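Murray Pelletier – notes for the Dunmore Library evening, Sep 28, 2018

**Start (slow down, breathe!)**

- Hello, thank them for coming out on a Friday.
- Ask who has stripped wallpaper in an old house. Hands up. Ask who found more wallpaper underneath – there's always a groan, enjoy it.
- The Lirer Street house: 33 layers of paper and paint in the front hall. I still get excited telling this, so don't rush. 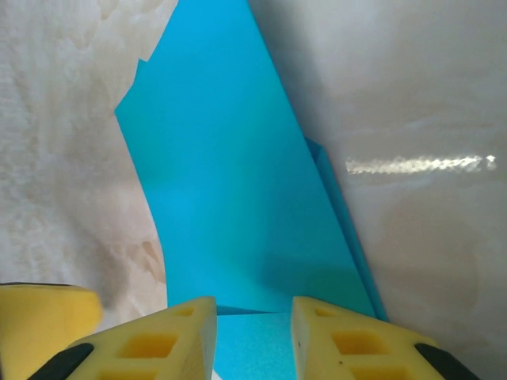 **How we date a layer**

- Start with the paste, then the paper, and only then the pattern. People love to go straight to the pattern and I understand completely, but patterns get reprinted for decades.
- Rultport mill records: 225 rolls shipped to one merchant in a single October. Read out the order letter, it's wonderful (the bit on the damp barge!).
- Pass round the sample book. Clean hands, please.

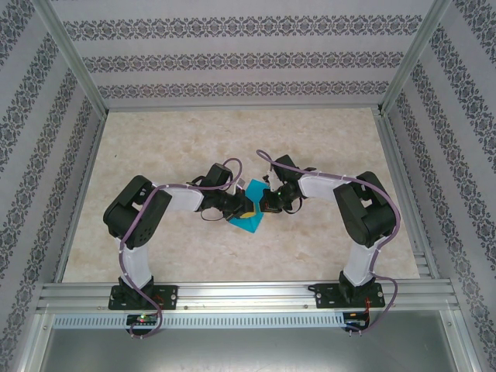
Damask is my favorite part of the evening, so leave 30 minutes. It began as a woven silk, and paper makers borrowed it because a big repeat made a plain room look rich. Later printers played with it happily. Look at the walls up there: dark gray ornament in horizontal bands on pale lavender-gray, three of them across the back. Ask how they'd line up bands like those at a corner, and let them argue.

Then on to the Lurno stencils, and questions.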